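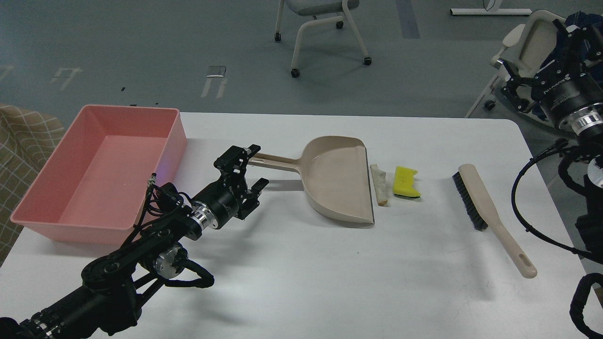

Assunto: Re: [fornecedores-brandinora] contas da Ehlers e o atraso nos pagamentos

Pessoal, resposta rápida que estou entre duas reuniões.

Li as contas ontem à noite, as 140 páginas não, só o relatório de gestão e as notas que interessam. A Dilani tem razão no essencial mas há ali um ponto que convém separar.

Em 18 dez 2024, Dilani Siddiqui escreveu:
> Bom dia a todos,
> A Ehlers publicou finalmente as contas do exercício. Prejuízo de 7 milhões
> antes de impostos, contra um lucro pequeno no ano anterior. Dizem que foi
> a compra da Skomwood e o fecho do armazém de Grisden.
> A nós ainda devem as faturas de outubro. Alguém recebeu alguma coisa?
> E alguém percebe se a dívida da Skomwood passou para a Ehlers ou se
> continua numa empresa à parte? Na nota 11 não me parece claro.
> Obrigada,
> Dilani

Quanto às faturas: não, também não recebemos. Última transferência foi a de setembro e veio incompleta. Liguei duas vezes para a contabilidade deles, da segunda disseram-me que o novo prazo é de 90 dias "para todos os parceiros". Não assinei nada disso. O meu contrato diz 60 e continua a dizer 60.

Quanto à nota 11 - a dívida bancária da Skomwood ficou na própria Skomwood, mas a Ehlers deu garantia. Ou seja, se a Skomwood falhar, o banco bate à porta da casa-mãe. Os fornecedores não têm essa garantia. Quem fatura à Skomwood (vejam o número de contribuinte nas vossas faturas, a sério, vejam) só tem a Skomwood pela frente. Quem fatura à Ehlers está um bocadinho melhor. 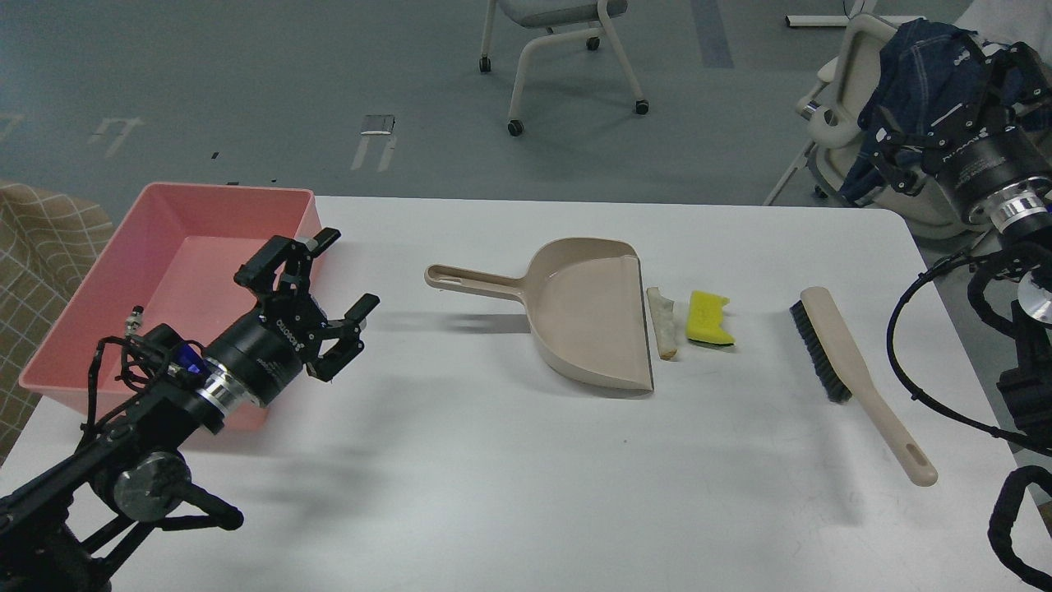
O fecho de Grisden preocupa-me menos. Custou-lhes quase 477 mil em indemnizações e rendas até ao fim do contrato, está tudo provisionado, é dinheiro que sai uma vez. O que me tira o sono é o stock. Subiu muito e as vendas desceram, e a explicação no relatorio é uma frase sobre "preparação da campanha". Campanha de quê, não dizem.

O que vou fazer do meu lado:

- carta registada esta semana com as faturas vencidas e os juros de mora
- encomendas novas só com metade paga à cabeça
- nada de entregas à Skomwood até haver resposta por escrito

Não estou a dizer que façam igual, cada um sabe da sua tesouraria. Mas se formos vários a mandar a carta na mesma altura talvez nos levem mais a sério. Posso partilhar a minha minuta, foi vista por advogado, é só mudar os nomes e os valores.

Dilani, tu tens reserva de propriedade nas condições de venda? Se tens, manda-me esse parágrafo por favor, o nosso é antigo e acho que nao serve para nada.

Ah, e quem for à reunião da Brandinora em janeiro que pergunte pelo seguro de crédito. A nossa seguradora cortou o limite da Ehlers para metade e soube-o por acaso, ao abrir o portal à procura de outra coisa.

Desculpem a pressa, volto a isto à noite.

Abraço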